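Zendier Opens Home Storage Workroom in Workthorpe

Free sessions will cover pantry sorting, cans, containers and small shelves

WORKTHORPE, 04/01/2022 – Zendier, a home organizing company, has opened a workroom in Workthorpe where residents can learn to sort, pack and store the everyday goods in their kitchens. The sessions are free, and anyone over the age of 16 can sign up.

The workroom covers 1075 square feet on the ground floor of the Mahlangu Building. It has tables for group work, a small library of baskets and food containers that can be borrowed, and a wall of printed shelf plans for people to take home.

The first set of sessions is called Pantry Basics. Each session lasts two hours and deals with one part of the kitchen: canned goods, dry goods, the space under the sink, and the shelf or cupboard where leftover containers tend to pile up. People are asked to bring measurements of one shelf at home and a short list of what they keep on it.

"Most people who write to us have enough room," said Bence Balogh, who runs the Workthorpe program for Zendier. "What they have is one deep shelf with everything standing on the same level. The small cans end up at the back, and then they buy more small cans. We start there because it can be fixed in an afternoon with things they already own."

Canned goods are the subject of the opening session. Small cans are treated separately from standard ones. They are easy to lose behind taller items, and they roll when they are laid down on an open shelf. The method taught at the workroom is to give them a container of their own, with a clear lid and sides so that the labels can be read without opening it. A wire basket with a raised shelf can then be placed over or behind the container, which leaves the top free for lighter goods such as tea, packets and paper napkins.

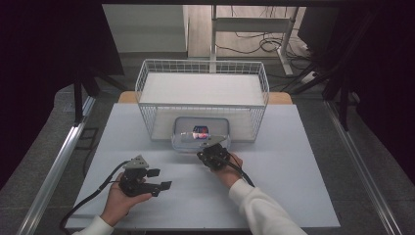

A small can in a clear lidded container, with a white wire basket behind it, on a tabletop at the Workthorpe workroom.

The same method can be used for jars of baby food, tins of fish and tomato paste. Zendier advises leaving a finger's width between the lid of the container and whatever sits above it, so that the container slides out without lifting the basket. For shelves deeper than 16 inches, the company suggests two containers, one behind the other, with the older goods moved to the front one each time groceries come home.

Later sessions will look at dry goods, where the main question is whether to keep food in its original packaging. Zendier does not ask people to move everything into matching jars. Flour, sugar and rice are worth moving if the bags are torn or hard to close. Boxed pasta and cereal can usually stay as they are – the box already has the cooking time and the date on it.

The session on leftover containers comes last. People will be asked to bring every container and lid they own, match them up at the table, and decide what to keep. Lids with no container can be left in a bin at the workroom for others to look through. Anything cracked is set aside.

Zendier tried out the program in October with a group of 48 households in the Workthorpe area. Each household picked one shelf, followed the plan for four weeks and kept a short written record. Several of the shelf plans were changed after the trial. The plan for corner cupboards was dropped and written again from the beginning, and the one for narrow shelves now comes in two versions, with and without a basket.

"The corner cupboard plan looked fine on paper," said Balogh. "Then people told us they had to take out four things to reach the fifth. The new one holds less. It also gets used."

The trial also led to a change in how the sessions are run. The early ones began with a talk of 40 minutes, and people said they would prefer to start at the tables. The talk is now ten minutes long and the rest of the time is spent packing, unpacking and trying different layouts. Printed notes cover the parts that were cut.

Baskets, containers and shelf risers in the lending library can be kept for up to four weeks. The library opens with 300 items in a range of sizes, and each one is marked on the underside with its outside measurements. There is no charge for borrowing, but people are asked to return items clean and with their lids. Those who want to keep a size that works for them will be given a list of measurements to take to any store.

Shelf plans and labels for the program were designed with Porex, a print studio in Workthorpe. The labels come in two sizes. The larger one is meant for container lids and has a blank line for the date, and the smaller one fits the front edge of most shelves. Both can be written on in pencil and used again. The studio will also print a large-type set of the plans for anyone who asks when booking.

Places at each session are limited to 16 people. Households can book up to two places together, and children may come along if they stay with an adult. The entrance, the tables and the library shelves can all be reached by wheelchair, and two of the tables can be lowered.

Bookings can be made in person at the workroom front desk or through the Zendier website. A shelf measuring sheet will be sent with each booking. People who cannot attend can pick up the sheet and the printed notes from the rack inside the Mahlangu Building entrance during opening hours.

About Zendier

Zendier helps households and small shared kitchens plan their storage. The company offers home visits, group sessions and printed plans, and runs its Workthorpe program from the Mahlangu Building. It does not make or sell containers.

Press contact

Bence Balogh, Workthorpe Program, Zendier
Interviews and visits to the workroom can be arranged through the front desk.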